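Daycare closing for two weeks over the holidays, do I still owe full tuition?
Posted by kirkuton_parent, 2nd November

My daughter is 22 months and goes to a licensed daycare center in Kirkuton, full time. We pay $1,232 a month, due on the first. In October the center sent home a letter saying they will be closed for two full weeks at the end of the year. Last year they closed for three days.

The letter says tuition "will not be adjusted." I asked the director and she said the monthly amount is the yearly cost divided by 12, so closings are already figured in. But the yearly cost was set before they added the extra days, so I don't see how that can be true.

I have three things I need to figure out:

Do I have to pay the full month?
Can they change the closing days in the middle of the year?
What do people do for care when both parents have to work that week? We have no family nearby, and my husband and I each have two vacation days left.

I have the contract. It is six pages and was signed in the spring. There is also a parent handbook, which we got later by email. The handbook mentions closings and the contract mostly does not. We also paid a $225 registration fee, if that matters.

I don't want to leave. She likes her teachers and there is a wait list everywhere else.

Wasberg Mom of 3

I worked the front desk at a center for six years and did the billing for most of that time. Rules are different from state to state, so treat this as general information.

What the director told you about dividing by 12 is normal. Most centers bill that way. Staff salaries and rent don't go down in a closed week, and many centers pay teachers for those days. So a closed week with full tuition is not unusual by itself.

What matters for you is what you agreed to. I would go through it in this order.

1. Read the contract for the word "handbook." Many contracts have a line saying that the handbook is part of the agreement and can be updated with notice. If yours has that line, the center has a fair amount of room to change the calendar. If it doesn't, you have a better argument.

2. Find out how much notice they have to give. Thirty days is common where I worked. A letter in October for a closing at the end of December would meet that.

3. Look for a list of closed days. Sometimes it is a separate page called a calendar or a schedule A. If the list was attached when you signed and it shows three days, keep a copy of it with the new letter.

Put the papers side by side on the kitchen table after bedtime and mark every place that talks about closings, credits or refunds. It took me under an hour when I did this with my own kids' center, and I found a vacation credit I had never used.

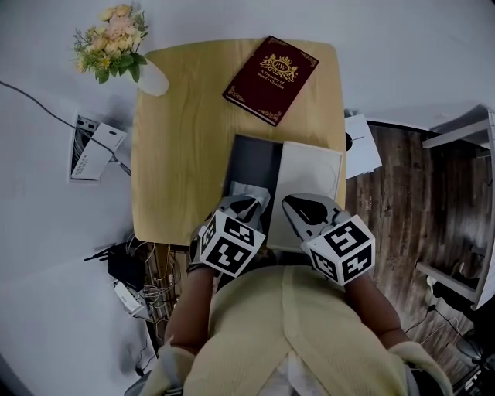 4. Write to the director. Email is better than talking at pickup. Keep it short. Say which page you are looking at, say what you think it means, and ask for one specific thing. "I would like a credit for one of the two weeks" is easier to answer than "this isn't fair."

5. Ask about vacation credit. Plenty of centers give full-time families one week a year at half price or free after the first six months. They will not always bring it up. You may be able to apply it to the closing.

6. Pay on time while you are asking. If you hold back part of the payment, you could get a late fee or lose the spot, and then you have a second problem. Write "paid in full, credit request pending" in the email so there is a record.

The $225 is almost certainly nonrefundable and doesn't come into this.

If none of that works, you can call your state's child care licensing office, but they mostly deal with safety, ratios and staff checks. They usually don't step in on tuition. Small claims court is possible. For half a month of tuition I wouldn't do it at a place where I wanted to stay.

For care that week, ask the teachers at the center if any of them babysit. Some centers allow it and some have a rule against it, so check first. Two families splitting one sitter is what we did. It came to $600 for our share for the two weeks, with four kids in the house and shorter hours than we were used to.

vanleeuwen_st

They can do whatever they want because there's a wait list. Ours went up to $1,234 in the fall and closes a week in summer too. Just pay it.

Skurnis Family Care

I run a licensed home daycare with six children. The answer from the parent in Wasberg covers it well. I will add two things.

Check if your employer has backup care. It is often in the benefits booklet under "dependent care," and a lot of people never look there. Some plans give you ten days a year with a small copay. You normally have to register your child before the first booking, and that can take a couple of weeks, so start now. The days around the holidays fill up early.

Also call the home daycares near you. Some of us stay open on the days the centers close, and we may have a drop-in spot when one of our regular families is traveling. You will need her shot records and an emergency form. I ask new children to come for one short visit before a full day, and at 22 months I would ask for two.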